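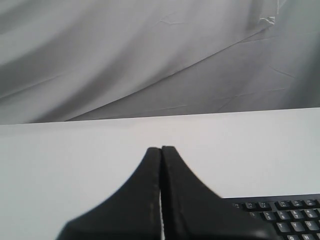
Ask people what they want from a robot at home and they do not speak about chess or poetry. They want the laundry folded, the dishwasher emptied, the desk cleared before Monday comes again. I have heard these wishes for years, first as a repair technician for office machines and now as a person who writes about them. In August I went to see how near we are.

My first visit was to Skeva, a small company on the second floor of a former shoe warehouse. They teach arms with two fingers to tidy office desks. The task sounds very modest. A mug goes on the shelf, a pen goes in the cup, a keyboard is pushed straight and its keys are wiped. A child can do it while complaining.

For the arm, each of these is a different subject of study. The mug was solved first, the engineers told me, as its handle gives the fingers a clear place to go. The pen took the whole winter. It rolls, and when two fingers close on a thing so thin, a small error at the wrist becomes a miss at the tip. The keyboard is still the one they argue over at lunch. It is wide, it is flat, and a pair of fingers cannot open far enough to take it from side to side. The arm must pick it up by an edge or push it, and a push on a smooth table often turns the thing instead of moving it.

I was shown a test of 20 desks, each made untidy in its own way. The arm finished 58 percent of the single tasks without help. On a good desk, it was pleasant to watch. On a bad one, it took a notebook by the cover, lifted it so the pages hung open, and waited. A young engineer came and closed the notebook with the patience of a parent.

Speed is the other matter. I cleared one of the same desks myself in less than a minute, and I was not hurrying. The arm needed eleven. At Skeva they answer that a machine working at night may be slow, and I think this is fair. Many offices are empty from seven in the evening.

The shop floor is a kinder place for robots. At Drunach, which packs spare parts for bicycles, an arm puts brake pads into boxes for two shifts a day. The pads always arrive the same way up, in the same tray, under the same lamp. The manager gave me a success figure of 85 percent for the first month and said it has become better after they changed the tray. I noticed that they changed the tray and left the robot as it was. Much of the progress I saw this summer was of this kind, and there is no shame in it. We also built our kitchens around the size of the dishwasher.

But a home does not hold still like a tray. Haddad, who make a kitchen helper on wheels, rented an ordinary apartment to practice in. Their machine can wipe a counter well if the counter is clear. If there is a bread bag on it, the machine wipes around the bag, and the crumbs are of course under the bag. It can load plates into the lower rack. Forks it leaves in the sink.

The price must also be spoken of. None of the companies would sell me a machine for the home today. Losine rents a towel folding unit to small hotels, and the monthly fee would pay a person for a good number of hours. The hotel I called keeps it for the night shift, when it is hard to find staff. They are content with it, though fitted sheets still go to the ladies in the laundry room.

So, can machines do our chores yet? Some chores, in some rooms, with somebody near. I would trust one today with a mug. I would not yet leave it alone with my desk, where there are cables, receipts and a pair of glasses I could not replace before the weekend.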